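Removing Small Marks from White and Light Gray Surfaces
By Gisela Medina
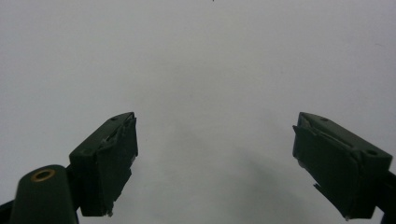 A tiny dark speck near the top of a smooth, pale surface.

Light surfaces show everything. A speck that would go unnoticed on wood grain or patterned stone is visible from across the room on plain white, and the usual response is to scrub it with whatever is under the sink. Scrubbing often leaves a dull or shiny patch larger than the original mark. The procedure below starts with the mildest treatment and moves up only when the previous one has failed. It applies to laminate, painted board, powder-coated metal and most hard plastics. It does not apply to marble, limestone or oiled wood.

What you need

Two microfiber cloths, one for cleaning and one for drying
Cotton swabs
Dish soap
A plastic scraper or an old store card
Isopropyl alcohol, 50 percent or weaker to start
White vinyl eraser
Flashlight

Identify the mark first

Turn off the overhead light and hold the flashlight almost flat against the surface, a hand's width from the mark. The low angle separates marks into three kinds.

If the mark throws a small shadow, it is a deposit: paint, glue, food, fly dirt. Deposits sit on top and can usually be lifted.

If it throws no shadow and the surface shines evenly across it, it is a stain or a transfer mark, such as ink, pencil or rubber from a shoe or chair foot.

If the light catches an edge that drops away, the mark is a chip or pit with dirt in it. Cleaning will lighten a pit without removing it. Go straight to the section on chips.

Step 1: Soap and water

Mix 2 drops of dish soap into a cup of lukewarm water. Dampen the cloth and wring it hard. Lay it on the mark for a minute, then wipe in one direction. Rinse with clean water and dry with the second cloth before judging the result. Wet surfaces hide marks, and many people stop here believing the job is done.

On painted board, keep water away from seams and cut edges. The core swells and does not go back down.

Step 2: Lift deposits

Hold the plastic card at a shallow angle and push against the base of the deposit. Keep pressure low. If it does not move, soften it again with the damp cloth and repeat. Do not use a razor blade. It works on glass and on very little else, and the first slip leaves a scratch that collects dirt permanently.

Step 3: Erase transfer marks

Rub the vinyl eraser over the mark in short strokes and wipe off the crumbs as you go. Pink erasers contain a coarser abrasive and may leave color behind. Melamine foam sponges also remove transfer marks, but they are a fine abrasive and will change the sheen of a matte finish. If you use one, make a test pass on the underside first.

Step 4: Alcohol

Use alcohol for ink, marker and adhesive residue only. Test it in a hidden spot and wait 17 minutes; some coatings soften slowly and look fine at first. If the test spot is not tacky, apply a small amount with a cotton swab, working from the outside of the mark inward so it does not spread. Change swabs as soon as one picks up color. Wipe with clean water and dry.

Keep alcohol away from acrylic, which can craze, and from latex paint, which it dissolves. Ventilate the room and put out any open flame before you uncap the bottle.

Chips and pits

Clean the pit with a damp swab and let it dry overnight. Fill it with a repair paste matched to the material, level it with the plastic card, and leave it for the time given on the package. White is harder to match than people expect. Buy the paste slightly lighter than the surface — most of them yellow a little as they cure — and check the match in daylight.

Products to avoid

Scouring powder, steel wool, acetone and undiluted bleach. Bleach will take out some organic stains, but it also yellows several plastics, and the change may not show for weeks.

Aftercare

Wipe the repaired area with plain water for the first week. Wax and silicone polish make a matte surface patchy and have to be stripped before any later paint or filler will stick.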